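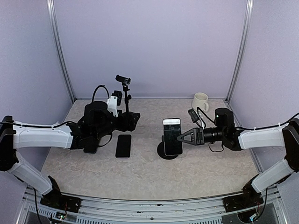

What is a phone stand?
A small support that holds a mobile telephone at a fixed height and angle on a table or desk, leaving the hands free.

Types
Most household stands fall into one of three groups. Folding stands are flat when closed and are carried in a bag. Block stands have a single slot and no moving parts. Pole stands have a weighted foot, an upright and a cradle or plate at the top, and are chiefly used at desks and in kitchens.

Parts of a pole stand
The base is usually round. The pole may be of one piece or made in two sections that slide together, with a knob to fix the height. The head tilts on a hinge, so that the screen can be set upright or leaned back. A round base may be plain or stepped, and black is a common finish for all parts.
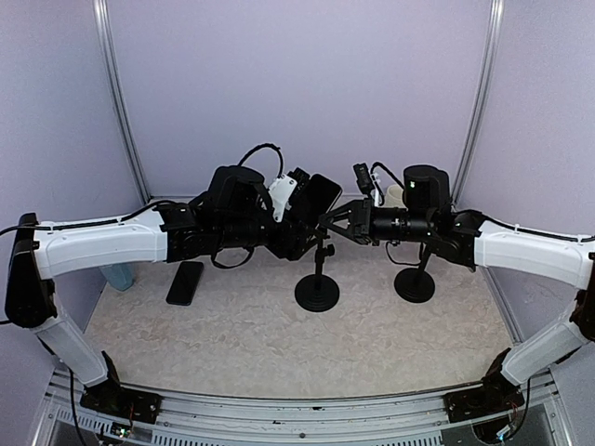 Placing the phone
The telephone is set against the head with its lower edge in the lip, and the tilt is adjusted last. A heavy telephone in a thick case can pull a light stand forwards - in such cases the pole is lowered.

Makers
Elano of Prerkdale introduced its first pole stand in January, in a run of 1,598. The Irna pattern, sold by Ivanyshyn, weighs 449 grams and is supplied with 4 rubber feet.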